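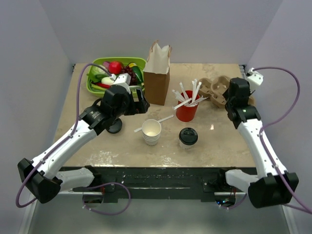 How much of a robot demonstration is any use to someone who just wants a tidier kitchen?
More than we expected, as long as you watch the table as closely as the arms.

We spent an afternoon at the Coltus open day in September and came home with a page of notes. Most of them have nothing to do with machinery. The people who set up these tables have to put the same things out over and over, and they have worked out habits that carry over well to a home counter or a workbench.

Stand straws up in a cup. The table we watched longest had takeout supplies on it, and the paper-wrapped straws were in a red cup, fanned out. One straw lifts out easily that way. In a drawer they slide under everything else.

Stack paper cups, and keep the lidded one separate. A cup with a lid on it doesn't belong in the stack. We now keep 12 cups out and leave the rest in the sleeve.

Use a basket for odd shapes. The play food on the table was in a green plastic basket: grapes, a chili pepper, an egg shape and so on. Round things roll, and a basket stops them. At home ours holds onions and lemons.

Open the bag before you start packing. A brown paper bag should be standing up and open before you have anything in your hands. Fold the top edge down once if it won't stay open. Put the heavy items in first.

Save the molded cup carriers. They are good for seedlings, small paint pots, or screws sorted by size on the bench. Keep 3 at most or they take over the cupboard.

Keep cords to the outside. The purple cables on the arms ran along each arm and looped away from the table. Do the same with a mixer or a glue gun. The cord should leave from the back or side and never cross the place where your hands are working.

If you plan to go to one of these days yourself:

Go early. The first session at Skostach last year had 7 people in it and the one after lunch had 47, and you could not see much past the second row.

Stand at the side of the table. From the front, an arm often hides the thing it is reaching for.

Ask what happens when something gets dropped. At Coltus the answer was that a person picks it up and sets it back, and they showed us the tape marks they use on their practice bench. We have since put tape on the pantry shelf for the flour and sugar bins.

Wear flat shoes. The floor at Coltus is concrete and there are no chairs.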